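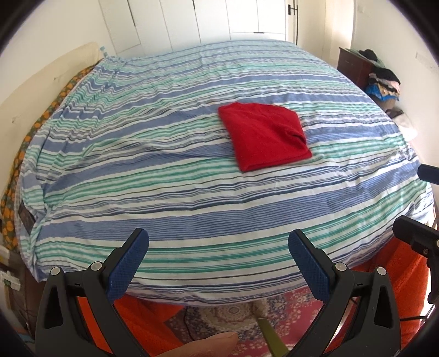
*Folded red cloth on the striped bed, hand-held gripper with the blue textured pads.*

# Testing hand-held grippers on laundry: tips from the bedroom

Corina Ardeleanu and I have been comparing hand-held grippers on cloth, at home, on a bed. Most of what we learned applies to any two-finger tool with soft pads and a camera mounted behind the fingers. The notes are grouped by job so you can skip to the part you need.

## Setting up the bed

Use a made bed as your bench. A mattress gives a little when you press down, and that forgives a bad approach height. A desk doesn't. On a desk the fingertips hit hard and skid, and the pads get scuffed at the tips.

A patterned cover is fine, and for camera work I prefer one. Stripes bend in the wide lens, so you get used to reading position from the cloth and not from the lines. If you want to compare two cameras, leave the same cover on for both.

Pull the cover smooth before you begin, but don't iron it. Small wrinkles are part of the job. Large ridges are a nuisance, as the lower finger catches one and lifts the cover along with the item.

Keep blankets pushed toward the sides and foot of the bed. Fleece in particular clings to textured pads.

Choose a test item in a color that isn't in the cover. Red on blue and green is easy to find again when you go through the recordings.

## Picking up a folded item

1. Look for the rounded fold. That is the closed side, and it holds together when lifted.
2. Come in with the fingers open a bit wider than the thickness of the stack.
3. Slide one pad under the fold, with the other above it.
4. Close slowly until the cloth stops shifting, then squeeze slightly more.
5. Lift straight up a hand's width and pause before moving sideways.

Gripping the open edge nearly always takes the top layer and leaves the rest. If that happens, put it down, refold it and start over. Trying to fix it in the air makes a mess of the fold and of the recording.

For a single layer, pinch from above. Press both pads down on the cloth with a small gap between them and close. The fabric bunches up into the gap. You will sometimes pick up the bed cover too. Press less.

## Pads

We tried three kinds on the same tool.

**Smooth rubber.** Good on boxes and bottles. On cotton it slid off more often than not unless we squeezed hard.

**Textured rubber.** The best for towels and T-shirts. It holds with a light squeeze and lets go cleanly. It picks up lint, so wipe it with a damp cloth every so often and let it dry before the next run.

**Foam tape.** Cheap and quick to fit. It held well for the first afternoon and then began to peel at the corners. Fine for a trial, not for regular use.

Vasilică Toma cuts his own pads from drawer liner and glues them on. They work well on socks and badly on anything heavy.

Whatever you fit, match the two sides. With one new pad and one worn pad, the cloth creeps toward the worn side as you close.

## Fingers

Curved fingers with an open middle flex around the item. Solid ones don't, and they are better for stiff things like book covers. For laundry I would take the flexible kind every time.

Check the pivot screws before each session. They should be snug, with the fingers still moving freely. If one finger lags behind the other, look at the screws first and the linkage second. A drop of thread locker helps, but keep it off the plastic.

Don't leave the tool with the fingers clamped shut overnight. The set on our Mernell handle took on a slight bend that way and no longer met at the tips.

## Camera

A wide lens near the hand shows both fingertips and most of the bed, with dark corners. We had no trouble with the corners. What does matter:

- Both pads should be visible when fully open.
- The mount must not turn. Mark its position with a paint pen - if it slips, you can put it back.
- Wipe the lens before you start. Lint lands on it too.
- Turn on the ceiling light and keep it on. Daylight changes too much over an afternoon.

We ran the Pinulent camera and an older Swanepoel one on the same handle. The Swanepoel was sharper in the center. The Pinulent saw farther to the sides, and that made it easier to keep the item in view while backing away. We kept the Pinulent.

## Holding the tool

Tighten the strap so the handle stays put when you open your hand. Rest your elbow against your side for low work and change hands when your wrist gets tired. Slow, steady motions record best. Sizwe Mokgethi did 118 pickups in one sitting and had a sore thumb for two days, so take breaks.

## Keeping notes

Write down the pad, the camera and the item for each run. One line is enough. We label each run on paper as well as in the file name, and the paper has saved us twice.

Don't throw out the failed pickups. Put them in their own folder. Out of our first 359 runs, the failures told us more about the pads than the rest did.

## Still to try

Silicone pads, a longer pair of fingers, and a wool sweater. Wian Msimang has offered to lend us an Eralmont handle in July, and we will run the same folded items with it on the same cover.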